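Chapter 4
Showing the Work: Where Examples Come From

Reading time: 6 minutes

Ask a roomful of people how a robot learns to pick up a bolt and most of them will start talking about the program. The program matters, and we will get to it in Chapter 6. But before there is anything to learn there has to be something to learn from, and for the kind of system in this book that something is a pile of examples made by people, by hand, one at a time. I love this part of the work. It is slow, it is fussy, and you see more about how hands behave in one afternoon of it than in a week of reading!

An example, as we use the word, is one complete try at one small job. It has a start, when the tool begins to move, and a stop, when the job is done or has clearly gone wrong. Between the two it holds what the camera on the tool saw and how the tool moved and opened and closed. We call a single try an episode. A set of episodes that all share the same job is a task set.

Small jobs make the best first task sets. "Tidy the workshop" is hopeless. "Pick up the small bolt and put it next to the big one" is very good, and a beginner can do it on the first morning. Sofia Karagiannis, who ran the first collection at Kondora, began with a longer job made of five steps, and she had 162 episodes before she noticed that her people were doing the steps in different orders. Every one of those episodes was fine taken alone. Together they taught the system to hesitate. She cut the job into pieces, wrote a single sentence for each piece, and started over.

That single sentence is called the task line, and you will write a lot of them. Say what is picked up, where it goes, and what counts as finished. Leave out how to do it. The how is exactly what you want your people to show you, and they will surprise you (left-handers especially, who come in from angles that the rest of us never try).

Next comes variety, and it is the part students most often get wrong. Suppose you record 200 episodes with the bolt lying in the same spot. You have taught the system about that spot. Move the bolt a hand's width and it may well reach for bare table. So between episodes you shift things: turn the part, slide it nearer, stand it up, lay it down, trade places with your partner. Reet Lepik's crew at Koppel keeps a stack of cards with a starting layout sketched on each, shuffles them, and draws one before every try. It sounds like a board game and it feels a bit like one too. The cards also save you from your own habits, which are stronger than you think. Most of us, left alone, will put a part down in the same comfortable place all day long.

Hardware parts are wonderful teachers. A threaded bolt is shiny and round and throws back light differently each time you tilt it. A nut lying flat gives the fingers very little to close on. Big parts and small parts need different openings, and a part that is easy to grip from one side can be awkward from another. If you can collect good episodes with nuts and bolts, you are ready for a great many other things.
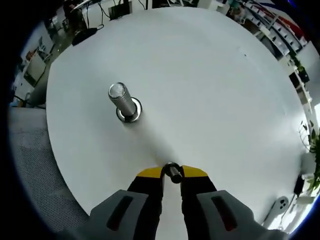
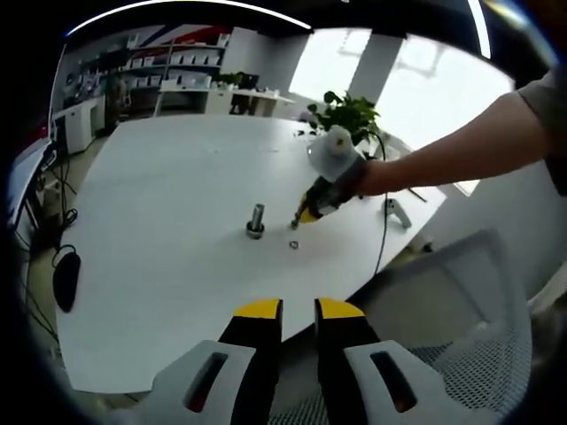
Bolt held between the fingertips (first picture); reaching toward a nut with a second hand-held gripper (second picture).

BEFORE YOU READ ON

Get hold of a bolt and a nut, a pair of kitchen tongs and a partner. Write one task line. Take turns doing the job ten times each, using only the tongs, and have the person who is resting jot down anything that changed from one try to the next: the angle of approach, where the tongs closed, how long the pause was before lifting. Then swap papers and compare.

Keep your notes. In Section 4.1 we will use them to decide which tries belong in a task set and which should be thrown out, and we will look at how Sobia Jatoi sorted 741 episodes at Bovholm down to the 282 she kept. Some of the ones she dropped looked perfectly good at first glance. Try to guess why before you turn the page.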